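4.2 Folding and sorting of garments

Laundry was the second of the chores tested at the Grandbridge site, after table clearing. We chose it because people do it every week without much thought, and because it has long been hard for machines. A plate keeps its shape when it is picked up. A shirt does not, and the arm has to work out afresh where the hem and sleeves are after each move.

The Stakus arm was given 302 trials with mixed clothing in April. A trial counted as a success if the garment ended up folded, with no sleeve hanging out, inside 300 seconds. Trials stopped by the operator were counted as failures. Towels and pillowcases were handled in a separate set and are not included in the figures here.

Dark garments gave more trouble than we had planned for. On a bright white background the camera exposure tends to favour one or the other, and small wrinkles in either can be lost. Figure 6 gives the view from the wrist camera, with dark knit fabric between the open fingers and white cloth to the right.

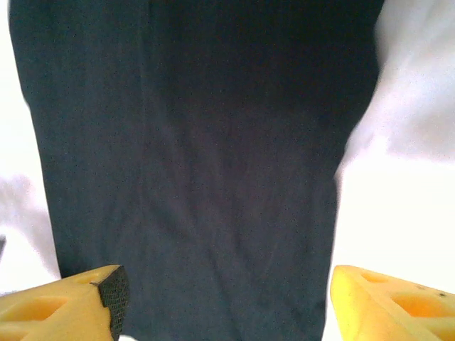 Can a robot do the household laundry yet?

It can do parts of it, slowly, when the clothes are laid out one at a time and a person is close by to step in.

Figure 6. Wrist camera view of dark fabric on a white surface.

Most failures came at the first grasp. The fingers either closed on nothing or took up two layers where one was wanted. When two layers were lifted, the Pullumora planner often went on as though the grasp had been good, and the fault only showed at the end of the fold. A check after each lift would catch this, at the cost of a longer run. We tried such a check on a small set of shirts but did not tune it, and leave it out of the results.

Thin jersey was harder than denim or towelling. It slid along the table when pushed, and a corner that had been found in one step had often moved by the next. Lowering the speed of the arm helped a little. Changing the table cover to a rougher cloth helped more, though few homes would have one to hand.

The same planner was used for the shop-floor task in section 4.3, where the items were cardboard sleeves from the Sowa packing line.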